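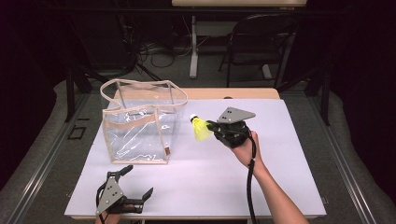
A clear tote with beige trim and a yellow shuttlecock, ready for the Miltumdale kit drive.

Home | News | Clubs | What's On | Contact

Clear bags and shuttlecocks wanted for Miltumdale badminton drive

If you've got a badminton racket gathering dust under the stairs, Miltumdale wants it! The winter kit drive is back this November, and the plan is to send out 400 bags of badminton bits to beginners who'd like a go but haven't got anything to play with.

I popped into the Bilance hall to find out how it works, and it's lovely and simple. Each bag gets 4 shuttlecocks, a racket if there's one to spare and a card with the times of the free sessions. The bags are see-through this year – last winter's were dark blue cotton and people kept having to tip everything out to check what was in them (I did two dozen of those myself and I'm still finding feathers in my coat).

The clear totes come from Datier, the bag shop on the corner by the bus station, which has let the drive have them at cost. I'm a bit taken with them, I must say. They've got beige handles and a little brown leather tag near the bottom, and I'd happily take one to the beach.

Shuttlecocks are what's really needed now. The target is 1,000 in the first fortnight, with the rest to follow, and roughly half of those have been promised already by the Sepúlveda sports centre. Plastic ones are best for beginners as they last longer, and bright yellow is easier to spot under the hall lights. Slightly scuffed is fine. Squashed flat isn't, sorry!

Drop-off is at the side door of the Bilance hall between 4 and 6pm, any weekday until the end of the month. Please don't leave things on the step – it floods. Rackets with broken strings can go in the separate box just inside, and Sepúlveda will restring whatever's worth saving.

Bags go out from the first week of December, and you can put your name down for one at the library desk.

Recent news
Bilance hall roof work put back to spring
Sepúlveda pool to open early for lane swimming
Miltumdale table tennis night moves to the school gym
Car park charges: your letters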